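Notebook, June, fold stack. Coffee at 7:40, tooling running by 8:15, first thing broken by 8:20.

Carrying on from the last entry, where I wrote "edge detector basically done" and underlined it. I have now crossed out the underline.

Where things stand. The Akero loader reads the handheld demos fine, poses and gripper widths come out aligned, and the viewer no longer eats all the memory on the shared machine. The batch from the Drandton bedroom is 469 demos after the length filter. Task is the usual one: pick up a small folded cloth on a bed, open it, fold it again, put it down. The policy side is waiting on me for cloth keypoints, and has been waiting patiently, by which I mean there is a sticky note on my monitor.

Problem for today is the keypoint labeler. It is supposed to find the near edge of the cloth and hand the two grasp points to the aligner. On the gray table set it does this all day long. On the bed set it finds the near edge of the cloth, the stripes in the bedspread, and several of the flowers, and reports all of them with the same calm confidence.
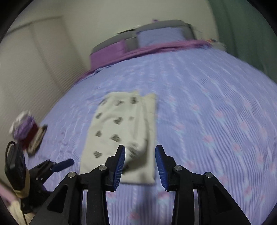 Bed set, approach phase. White cloth just ahead of the pads, bedspread doing its best to be cloth too.

The bedspread is the whole trouble. It's ribbed, it has faint vertical stripes, and it has little pink and pale blue motifs all over it. The cloth has its own dark gray motifs in rows (paws? animals? the embedding doesn't care and neither do I). So there are two fabrics, both patterned, one lying on the other, and a labeler tuned on a tabletop the color of wet cement. I wrote that labeler. I remember being pleased with it.

Things tried, in order of how long I believed in them:

Raising the gradient threshold. Kills the stripes. Also kills the flatter half of the cloth, the half nearest the fingers, where the only edge is a soft one. What survives is the crumpled top edge, so the aligner gets two lovely grasp points at the far end and plans to reach straight over the cloth to get them. Reverted.

Color prior. Mask anything lavender-blue, keep the rest. Better than it deserved to be. Falls over on the pink motifs, and the pads on the grippers are blue, so an early version masked out our own fingertips and the contact estimator concluded we had none. Fixed by running the tool mask first. Should have been running the tool mask first since the beginning. The config has a comment from me saying "TODO order??" with two question marks.

Tool mask itself. Static template, drawn once for the hand that owns the camera, fine for that. It knows nothing about the other gripper. When the other one is lying on the bed in the lower left, the mask leaves it alone and the labeler sees a second blue pad on a nice dark mechanism, with a cable looping up beside it. The cable scored 0.9 as a cloth edge. I'll grant that it is a smooth continuous curve.

Added a second mask driven by a small segmenter, trained on 300 hand-painted crops. Painting those took the whole stretch after lunch and I now see struts when I close my eyes. It picks up the idle gripper whether it's upright or on its side. It doesn't get the cable. I'm letting the cable go for now and dropping any edge whose curvature never settles down, which handles it by accident.

Vignette. The lens gives us a dark circle around everything and the gradient at the rim is enormous. I had this cropped in the table config and not in the bed config. Copy, paste, no further remarks.

Motion blur. Upper part of the view smears badly during the approach while the fingers stay sharp, as you'd expect with the camera riding on the tool. Was going to drop blurred frames outright. Bad plan: the blur metric is averaged over the full picture, so it throws away perfectly good views of the cloth over a smeared pillow at the top. Changed it to measure inside a window ahead of the fingertips. Kept the old metric behind a flag named legacy_blur in case Vedier's eval scripts still read it. They probably do. They read everything.

Result after all that: reran the 5 worst demos by keypoint jitter. 4 are now clean all the way through. The fifth swaps left and right grasp points midway, every time, at the same timestamp, which at least makes it a reliable bug. I suspect the symmetric corner assignment in Um, where ties are broken by whichever corner comes first in the list, and the list is sorted by something I can't find.

Full rerun of the batch started at 5:50, log in the usual folder, not babysitting it.

Next:
- print the corner list in Um before and after sorting
- tool mask ahead of color prior in ALL configs, including the kitchen one
- look at the closet door. The louvers make a ladder of perfect parallel edges down the left side, currently outside the search window, and I'd like to know before somebody widens the window
- relabel the cable properly, some day
- move sticky note somewhere less visible

Perception notebook, shared copy. Corrections go in the margin. Back to top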